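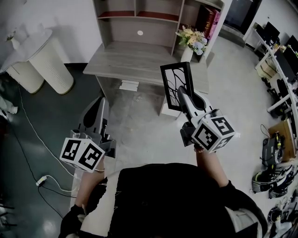
Figure 4. Hand-held grippers in use at the Tridlow workshop; the right one holds a black picture frame.

4.2 Gripper build

Both Cikton grippers were assembled in the shared workshop from plastic parts. Each carries a white cube printed with markers, from which its position is computed. The cubes were recalibrated after every 30 recordings. The final set contains 3853 recordings.

Comments (2)
rirnska_8: Are the part files available?
Sepúlveda Lab: Yes, see the appendix.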